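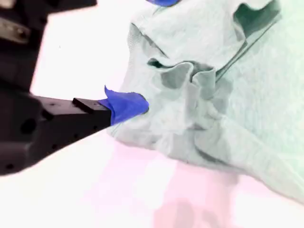
Folding has taken up far more of our summer than the plan we sent you in the spring allowed for, and I would like to begin there, before I get to the shelves and the money. We had pictured the work at the Foley linen room as mostly sorting: cloth comes in, gets put with its own kind, goes out again. What we had not thought through is how much handling every piece needs before it can go on a shelf at all. Soft cloth will not hold still for you. Push into it from the left side and it gathers up just past the point where you are touching it, and then you have a ridge to smooth out before you can make the next fold. Multiply that by a few crates and there goes the morning! So a good part of what follows is about how we fold now, and I hope you will bear with me.

Foley Linen Room, progress report to the Vetell Fund
September 2025

What the grant has paid for so far

You will remember that the first payment was meant to cover the shelving, the two long tables and the rent on the back half of the building through the end of the year. All of that is in place. The shelving came from Ploteck, and while it arrived later than they had promised, it is good solid stuff and it went up in one afternoon. We spent $700 on it, the same figure we had down in the budget. The tables cost less than expected, and with your permission (thank you for answering that email so quickly) we put the remaining $400 toward better lights over the folding end of the room. I can't tell you what a difference those have made. Under the old lights a pale stain on a pale sheet was next to invisible, and we were sending things out that I would have been embarrassed to put on my own bed.

How the folding goes now

Up to June everybody folded in their own way, the way their mother did it or the way they learned in some hotel job years back, and I rather liked that. The trouble came when the stacks went on the shelves. A stack with three kinds of fold in it leans, and a leaning stack ends up on the floor. We talked it over for longer than I would like to admit and settled on one fold for sheets, one for towels and one for the small things – napkins, dishcloths, pillowcases and so on.

The sheet fold starts with the cloth flat on the table and the wide hem toward the window. Smooth it from the middle outward with the flat of the hand. Bring the far edge to the near edge, smooth again, then fold in from the left and from the right. The smoothing is the part people skip when they are tired, and you can see it in the stack afterward. Fingertips are the other thing. If you poke at the edge of a piece to nudge it over, it bunches up, and it is much better to lift the edge a little and lay it down where you want it. We have put a card on the wall over each table with the steps written out in large letters, and the cards have already been corrected in pen more than once.

Fitted sheets have a bin of their own. I will say no more on that until the November report.

What goes out, and to whom

We now make up bundles for 17 households a week in the Undulach district, which was the number we set ourselves for the end of the year, so I am very pleased to be there early. A bundle is sheets, towels and a few kitchen cloths, tied with cotton tape. People have started bringing the tape back to us, washed and rolled, which I find touching every single time. We have had requests for tablecloths as well, and for curtains, and so far we have had to say no to the curtains. They are heavy, they come with hooks in them, and a single pair takes up the space of a whole row of towels.

What has not gone so well

The washing is still slower than it should be. We depend on two machines in the building next door, and when one is out of order everything backs up behind it – first the crates, then the tables, then us. August was a poor month for that. We also got the labels wrong. The paper ones we started with curl and drop off, and we lost most of a day working out which stacks were doubles and which were twins. Sewn labels are on order for the shelf edges, and the cost comes out of the supplies line, so there is nothing extra to ask you for.

I should also own up that the inventory sheet you kindly sent us has been filled in only on and off. The columns suit a warehouse better than a room like ours, and I would be glad of a short call about which ones you really need.

Before the next report

We want to get the towel shelves moved closer to the door, try out the sewn labels, and find a better answer for the mending pile, which sits in baskets under the second table and grows whenever we look away. The second payment is due once you have read and accepted this report. If you would like to come by and see the room, Tuesday mornings are the liveliest, and there is always coffee on at the far end, well away from the clean sheets.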